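Goltano flood alerts: your questions

Last updated 3/15/23. Quick answers, will tidy up when we get a minute.

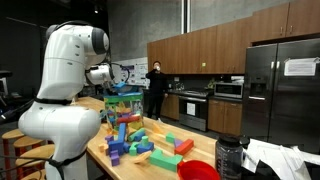
What is Goltano?
A free service that texts you when the river near you is getting high. Takes readings from the gauges on the Hudard and sends out a message if the level goes over the mark. Run by Zollen, a small software outfit.

How do I sign up?
Postcode and mobile number on the sign-up page. You get a text back, reply YES. Done. No reply, no alerts.

How often are levels checked?
Every 11 minutes. More often once a gauge hits amber.

How many people use it?
1,765 numbers as of this update. Nearly double what we had in October.

Why did I get three texts in a row?
Fault at the Fajardo gauge, it kept flicking between amber and red. Virgilio Saludo has put in a delay so you should only get one now. If you still get repeats send us the times please.

Can I register my mum's address too?
Yes, up to 3 postcodes per phone. Want more, email Yareli Tovar.

Do you share my number?
No. Relief groups get a map of how many phones are signed up in each area, nothing smaller than a postcode district. No names, we dont hold them.

No signal where I live. Any use?
Landline voice calls work, tick the box when you sign up. Sounds a bit robotic, sorry.

Is this instead of the offical warnings?
No!! Keep those switched on. If they say leave, leave.

How do I stop the texts?
Reply STOP. Can take 2 hours to go through.

Something's wrong with my gauge, who do I tell?
Theresia Danzer does gauges. Anything about maps, Florante Agbayani. Use the contact form and put the gauge name in the subject line.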